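3. Glaze Timing and Crust Color

We were delighted by how much the timing of the glaze mattered! The Cordier kitchen and the Siltley kitchen both roasted hams at the same low heat, and the crusts still came out very different.
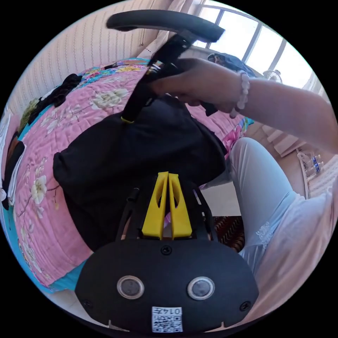
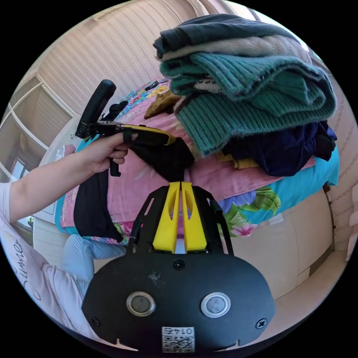
Figure 4. Black bag on a bed (first); clothing piled on a bed (second).

Of the 933 tasting cards returned in November, most favored hams glazed late, with up to 7 coats brushed on near the end of roasting. Early glazing gave a darker crust — and a bitter edge that Blandine Pruvost caught on her very first bite. The mustard held up beautifully either way, a lovely surprise for all of us. Cola was touchier, and the batches made with it at Siltley scorched at the corners whenever the pan sat too high in the oven.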